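Notebook, May – high altitude balloon payload, second build

Started at 7:40 this morning and it's past six now, so this will be long. Good day! The new flight computer ran the full profile on the bench and the cutdown fired when it was told to. I want to get everything down while I still remember which board was which.

Quick recap for anyone opening this page cold. The Lencho payload is the one we want to take up on the next Travinine launch window, as a warm-up for getting an experiment onto a suborbital flight. The balloon gives us near vacuum, hard cold and a rough landing for very little money, and if the box survives all that we'll have something to put in front of the people who sell rack space on the rockets. Mass limit for the whole thing is 1,233 grams including the parachute bridle. I keep wanting to round that up and must not.

Mass budget

Weighed everything again on the good scale. Box, electronics, tracker and wiring come to 684 g without the battery pack. That is lower than the last build, mostly from dropping the aluminum tray and going back to foam with a thin carbon strip glued down each long side. The strip is lovely stuff to work with, stiffens the box far more than I expected, and sheds splinters like a cactus. Gloves next time.

The battery pack isn't in that number yet. I have two candidates, primary lithium cells in a flat pack or in a two-by-two block. The block is easier to keep warm, the flat pack sits better under the camera shelf. Leaning toward the block and moving the shelf. Will sleep on it.

Flight computer

Loaded the new firmware before breakfast and it came up first try, which made me suspicious enough to pull power and do it four more times. Fine every time. The logger writes a row every second and starts a new file every 600 seconds, so a bad landing should only cost us the last file. Last flight we had one giant file, the power dropped on impact, and half an evening went into rescuing it with a hex editor. Never again, please.

Pressure sensor agrees with the old one at room conditions. The interesting part will be the top of the flight, where the old one flattened out and told us we were parked at one altitude while GPS said we were still climbing. The new part is rated for much lower pressure. I read the data sheet twice and then a third time for pleasure.

GPS: the module has to be put into its airborne mode at every boot, it doesn't remember. I'd forgotten this completely. It is now in the startup code AND on the pre-launch card in big letters. If anyone reflashes the board, check for the mode reply in the log before closing the lid.
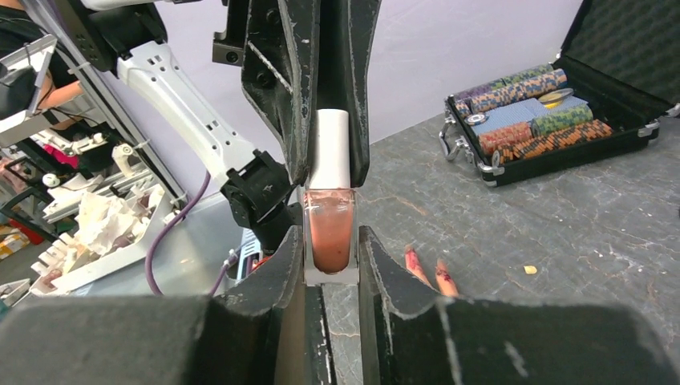
Coral polish, bottle held upright.

Cutdown

This was the part I was dreading. It's a loop of nichrome around the line, fed from its own cell through a transistor, and in the last build it either did nothing or cooked the connector. Rewound it with fewer turns, tighter, and moved the connector well away from the hot end. Fired it on the bench with a weight on the line to keep some tension. Clean cut, weight on the floor, big grin. Did it again with the whole assembly straight out of the freezer at minus 18 C and it took noticeably longer but still cut. I didn't time it properly, so the cold run needs repeating with a stopwatch before I believe anything about margins.

One thing to sort out: the line fuzzes at the cut and the loose fibers can snag in the guide tube. A wider tube or a smoother lip would do it. I have some PTFE sleeve left over from the Durora antenna job and will try that first.

Radio

Walked the tracker up the hill behind the shop with the lid on. Packets came in all the way to the fence line, then dropped out behind the water tank and came back on the far side. Same as last time, so I'm calling the antenna good. The Stostik receiver is much happier with the filter in place – the local paging transmitter used to wipe out every third packet and now it barely shows on the waterfall. Really pleased with that little filter.

Still no decision on whether to fly a second tracker on a separate battery. It costs mass, but I've spent enough time walking through wet corn looking for a box to be in favor.

To do

Repeat cold cutdown with timing, at least three runs
PTFE sleeve in guide tube
Choose battery layout, then reweigh everything
Overnight freezer run with the logger on and the lid taped
Check the camera's own clock, it was an hour off
Print two copies of the pre-launch card
Ask about bench time on the vacuum chamber, an afternoon would be plenty
Buy more foam, the pink kind, the white crumbles

Logger is running on the shelf by the window overnight on bench power. Please don't unplug it, the kettle can use the other outlet.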